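In Praise of the Covered Table

I grew up in a house where every table wore something. The kitchen one had oilcloth, the good one had felt under linen, and even the little telephone table in the hall at Norkau had a square of old curtain on it, hemmed by hand and never, as far as I remember, ironed. I used to think this was fussy. I am past that age now, and I have come round to it so completely that my own family rolls its eyes when I start (and I do start, usually just after supper).

What I miss, when I sit down at a bare table in somebody's lovely new kitchen, is the quiet. Put a cup down on bare wood or stone and the whole room hears about it. Put it down on cloth and you can go on talking. We played cards on felt at my grandmother's for the best part of 26 years, and I can still hear the soft little pat of a card landing, and the dice that hardly rattled at all, so that the baby upstairs slept right through.

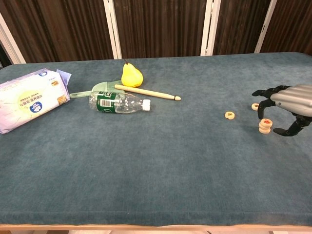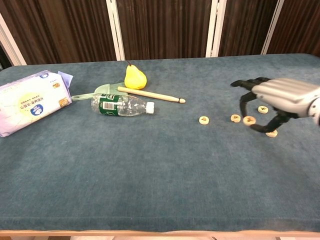
Blue-grey cloth on the table, with a strip of pale wood along the near edge.

I know the case against. Cloth holds crumbs, it holds the smell of Tuesday's fish on into the weekend, and if you have a cat you will be brushing it until the end of your days. My neighbours in Clunamell gave theirs up years ago and say they have never looked back. Well, good for them! But I notice they have bought a great many coasters, and they do say "mind the table" rather often for people who are supposed to be free of worry.

And it needn't be dear. I paid 40 for the last piece I bought, off the end of a roll, and it has done two tables and the top of a blanket box. The colour wanders a bit depending on which way you stroke it, and my grandchildren draw faces in it with one finger and rub them out again with the flat of the hand, which keeps them busy while the potatoes finish.

So if you have an old cloth folded away at the bottom of a cupboard, do get it out one evening and lay it, creases and all, and leave it there for a week or two before you decide.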